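Chapter 2
When the Arm Stops and the Log Says Nothing

My first real fault hunt lasted 35 days, and I spent most of them blaming the wrong part. The arm would freeze in the middle of a fold, no error, no beep, and Dalia Shawky would look over at me like I'd kicked it!
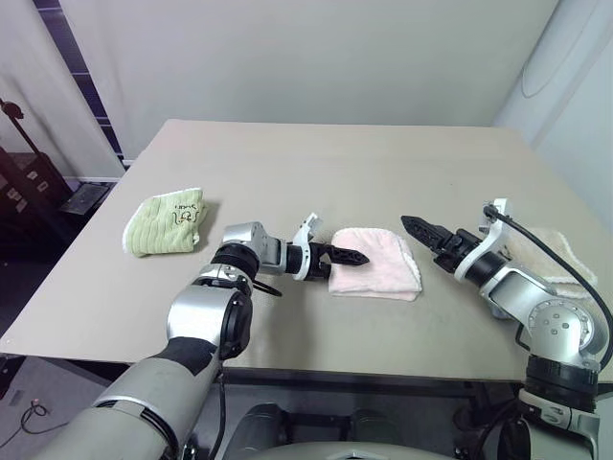

Cables are where I start now, every single time. We'd logged 1,267 folds before Zsolt Vass wiggled one connector and got the freeze on demand (I had been rewriting the grip code). Look at the long black cable that arcs over the beige towel and back toward the arm's lower joint. A loop like that moves whenever the arm does, so in this chapter we'll trace it by hand, plug to plug, with the power off.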